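Suture bench check, with comments
Mendeo skills room, 6 December 2021

1. Lights and lamp
Pass. The new lamp head is a joy: good light on the tissue, dark all around it, no glare in the eyes.

2. Needle and thread control
Pass. Slack thread stays on top of the tissue where it can be seen, and finished knots get trimmed before the next one goes in. Lovely short tails this time!

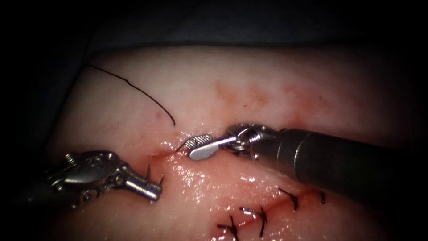
Sultana: could we add a line about cut ends? I keep finding little black tails on the floor mat after evening practice, and they stick to everything.

Added as item 5, great catch.

3. Practice skin
Pass, with a comment. Pads may be used for several incisions as long as the rows are kept well apart. Long tails on a top stitch are fine during practice, but trim them before the pad goes back on the shelf.
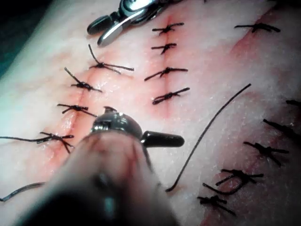
4. Sharps
Pass. Every needle is signed out and signed in: 16 out, 16 back. Hold the needle in the jaws or park it in the Flokon box, never loose on the tissue. I love how even the stitch spacing has become since November, with four in a row closed and trimmed close. 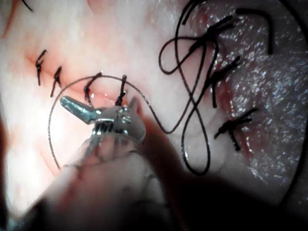
The Flokon box itself is well under the fill line and the lid clicks shut. Please date the next one when you open it.

5. Floor and mat (new)
Lint roller now hangs by the door. Roll the mat after each session.

6. Water
Tap runs clear, eyewash tested, both caps back on.

Open items: new label for the sharps shelf, spare bulb for the lamp.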